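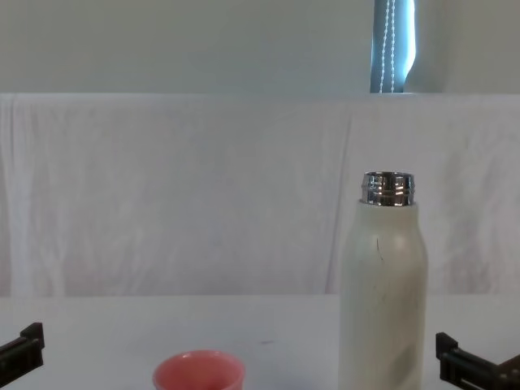

Saturday, late

Second day with the Rornine trial kit and my shoulders ache, which seems unfair when the whole point is that the arms do the reaching. I'm writing this at the kitchen counter with a bowl of cereal and the setup guide open next to me (66 pages, and I have now read all of them, including the part about overseas plugs).

For my own memory, what we're paying for: two arms with grippers, the chest camera harness, a log-in for the Wovden software and one support call, 90 minutes, to be used before the week is up. The trial is 265 for the week. If we keep the kit they take that off the price. If we don't, we box everything up in the same foam and it goes back, and I've already lost track of which foam goes where, so that will be a fun evening.

Set up at Femow this morning before anyone else was in. Yesterday was mostly bolts and cables, so today was the first day of real practice. I stuck to the task I wrote on the order form, a bottle and a cup. One arm takes the bottle, the other looks after the cup, and sooner or later the bottle gets tipped over the cup. All of it dry! The guide is very firm about that for the first week and I didn't need to be told twice.

The morning was slow. The software wants to know where the tabletop is before it'll do anything, and it gets there by having you bring each gripper down to a spot and tap a key, then another spot, then another. I did it, it said fine, I moved my coffee off the shelf and it said not fine. I did it again. By the third round I had the rhythm and it took no time at all, so I suppose it's one of those chores like threading a sewing machine. You swear at it for a day and then your hands know.

Then the cup. I figured the cup would be the easy half, being small and light, and it was the worst part of the whole day. The gripper closes on it and if you're a hair too low it tips the thing over, and if you come in crooked it scoots away across the table. I chased that cup for most of an hour. There's a squeeze setting in the Wovden menu, buried two levels down under a heading that just says Contact (why?), and once I turned that down the cup stopped popping out like a watermelon seed. They should put that setting on the first screen. I wrote that in the feedback box and then felt I'd been snippy and added a thank you. 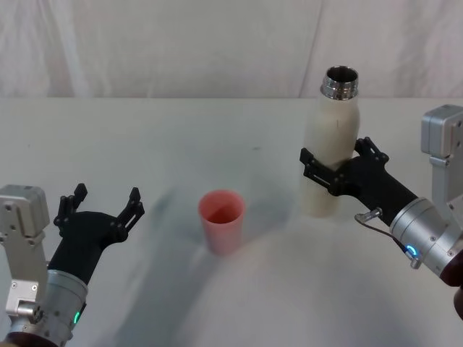 Femow bench diary
Written by the one who stayed late – Saturday, 10:20 p.m.

The bottle is a different story and I'm a little bit in love with how the right arm handles it. It goes in around the middle, the fingers close from both sides, and the bottle stays upright. I'd been dreading it. It's tall, it's smooth, and I'd seen the Landeg demo back in April where theirs let go of a water bottle in front of a whole room of people. Maybe that was bad luck, or a tired demo unit, but it stuck with me, and I'll admit it's half the reason I called Rornine first.

So I spent the middle of the day on nothing but the grab. Reach, close, wait, open, back off. Then shift the bottle over and go again. The software saves each one as a recording, and you go through afterward and mark them keep or toss. I ended with 47 keepers, and I was strict about it. Anything where I hesitated in the middle went out, and so did the ones where I nudged the cup with the other hand on the way through, even when the grab itself was fine. My thinking is that it'll learn my bad habits just as happily as my good ones.

Lunch was a cheese sandwich over the keyboard. Don't do that again.

Things I like so far, while they're fresh. The wrist lights, for one. I thought they were decoration when I unpacked the arms, but I've started looking at them out of the corner of my eye without thinking about it. I did have to go hunting for the color chart, which is in the back of the guide after the warranty. I also like how quiet the arms are. I could hear the radio the whole time. And letting go of a recording halfway through is painless, you press one key and it throws the attempt away and you start over with no scolding pop-up.

Things I don't like. The cable by the wrist bothers me. It hasn't snagged on anything and maybe it never will, but when I turn the arm a long way I find myself holding my breath, and I'd pay a few bucks for a clip. I want to ask about that on the support call. The harness straps are made for somebody with a longer body than mine. And the preview window in Wovden shrinks itself every time you change cameras, so I spent the afternoon dragging the corner back out again like I was tucking in a kid who won't stay tucked.

Oh, and the wording! Every button is called something other than what it does. "Settle" means stop moving. "Release session" sounds like it'll open the gripper and it doesn't, it closes your file. I found that one out with the bottle still held and a stomach full of cheese sandwich.

After lunch I tried the two arms together, and that's where I slowed right down. Using one arm feels like using a long pair of tongs. Using both feels like the first week of piano lessons. My left hand wants to copy my right. I'd have the bottle where I wanted it and then notice that the other gripper had wandered off toward the ceiling with me. What helped was parking the left one wide open, doing everything on the right, parking that, and only then thinking about the cup.

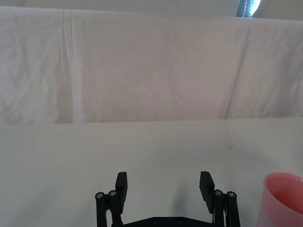 I stuck with that for the rest of the afternoon, one side at a time, and by the end I could get through the whole run without talking to myself. Still no good tip of the bottle over the cup. I got close twice, I think, but I was coming at it from too far back and I chickened out both times. The guide suggests starting with the bottle nearer than feels natural, so that's tomorrow's first job, before I get fancy.

The wrist camera view is what I'll bring up if anybody asks me whether the kit is worth keeping. From the chest view I kept guessing how far the fingers were from things, and from the wrist I can just look. I wish I'd switched over in the morning instead of leaving it for the end of the day. I'd have saved myself most of that hour with the cup.

Am I for keeping it? Leaning yes. The arms are good, better than I expected at the price. The software I'd give a grudging pass. What would push me over is knowing how the support call goes, so I've booked it for the day before the trial runs out and I'm keeping a list on the back of the packing slip. Cable clip, preview window, shorter straps, can we rename the buttons, and does the squeeze setting save or do I have to set it every morning (it had gone back to normal after I restarted, I'm nearly sure).

Also need to email Landeg and say we're not ready to decide, which has been on my list since I put in the order. And buy more tape. The roll by the door is down to the cardboard.

Cereal's gone soggy. Bed.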